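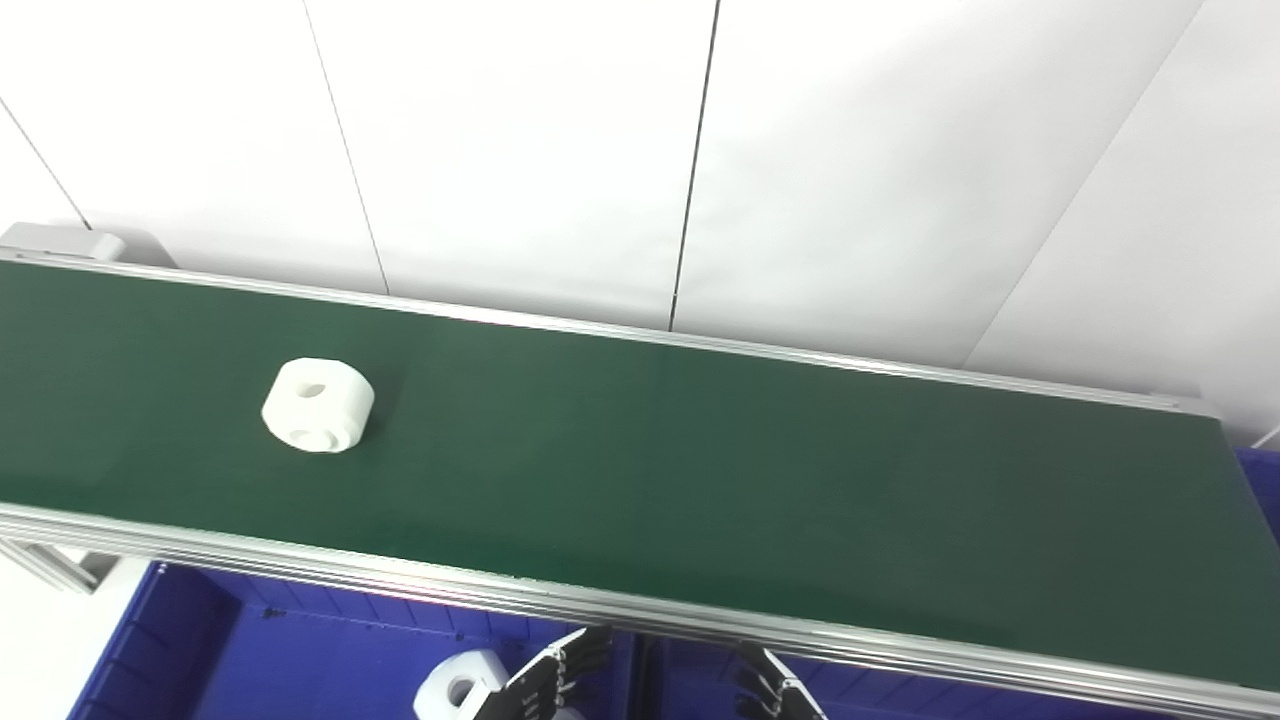
Keeping the Sorting Cell Running
Project report, Automation Lab, Ondale Technical College
Junpei Katayama

1. What the project was about

The Merrick cell moves white plastic parts between storage bins and a green conveyor belt. It was built by an earlier class and handed to me in January with a folder of notes, some of which were out of date. My task was to get it back to a state where another student could start it without help, and to write down how it is looked after. I did not change the picking program except for the taught positions.

The parts are scrap stock donated by Flilero. They are light and have a hole through the center, which makes them a fair test for a gripper. The blue bins sit low, under and in front of the near rail, so the arm has to reach down past the aluminum extrusion on every pick. Most of the trouble I found came from that.

2. Condition at handover

The belt tracked toward the wall side. When it ran for a long time the edge rubbed on the rail and left green dust on the aluminum. The folder said the tension had been set, but the lock nuts on the take-up were only finger tight. One support foot was also short of the floor, so the whole frame rocked a little when I leaned on it.

The arm started normally. Its bin positions were off to one side and the fingers touched the bin wall on some picks. I think somebody had moved the bins to sweep and put them back by eye.

3. Belt and frame

I leveled the frame first. Setting the tracking on a frame that rocks is a waste of an afternoon – I know this from doing it in the wrong order the first time. With the foot down and locked, I slackened the belt, cleaned both rails with a dry cloth and brought the tension up evenly on the two sides. Then I ran the belt empty and corrected the tracking a quarter turn at a time, waiting between turns.

After that it held its line for 292 cycles, at which point I stopped it for the day. There was no new dust on the rail. 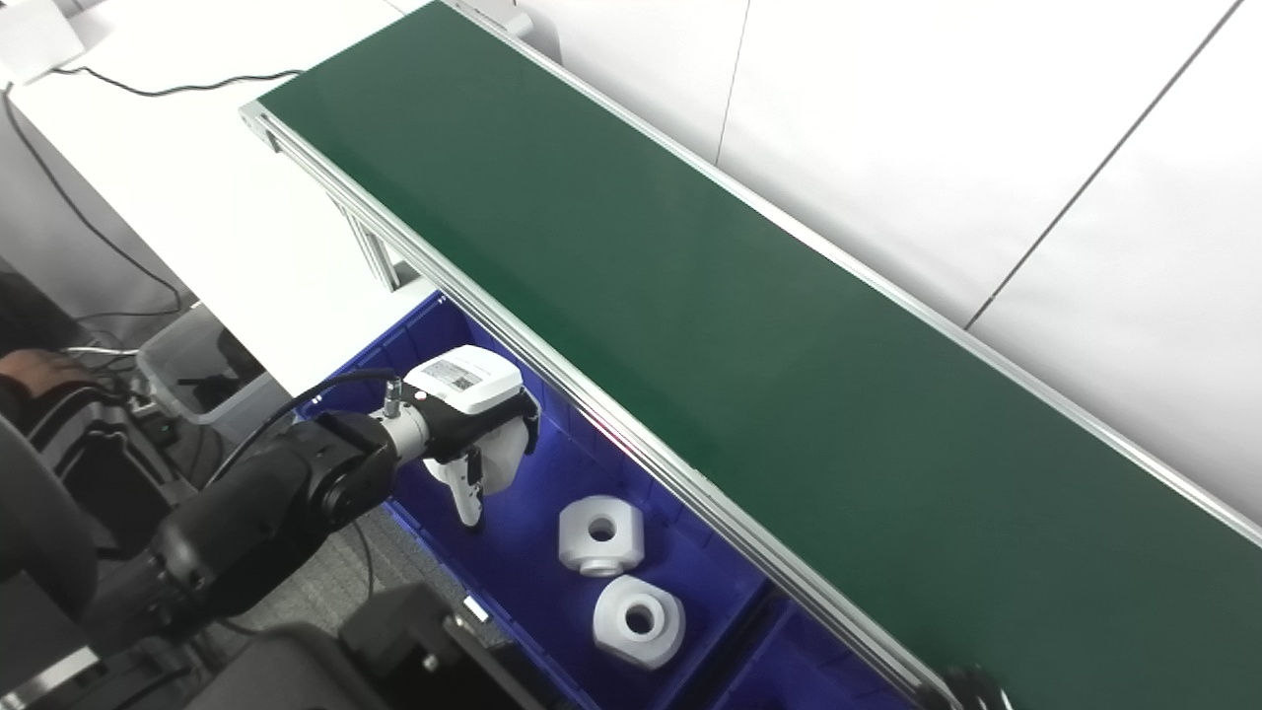

4. Bins and pick positions

I put tape on the carpet at the corners of each bin so they go back in the same place. Then I retaught the approach point above the bin and the lowest pick point. The approach point is now higher than before. It costs a little time on each cycle, but the wrist clears the rail with a part in the fingers, including a part held at an angle.

Parts that lie against the bin wall are still hard to pick. I tried turning the gripper for those and got mixed results, so I left that out of the final settings.

The cables need checking too. The one at the wrist has to have enough slack for the full turn and must not catch on the bracket below. I move the arm slowly through its whole reach and watch the cable before every long run.

5. Long run

The final test was 506 cycles on the Andumov controller settings listed in the appendix. The cell stopped 5 times. Two of those were dropped parts and the others were missed picks near the wall. No stop was caused by the belt.

6. Routine for the next student

Before starting: check the bins against the tape, wipe the fingers, look along the belt from the end. Every month: lock nuts, feet, rail screws. If the belt drifts, check the feet before touching the tension.

I would replace the tape with a fixed stop screwed to the frame. I had the brackets cut but ran out of time to fit them. They are in the drawer under the controller with the spare lock nuts.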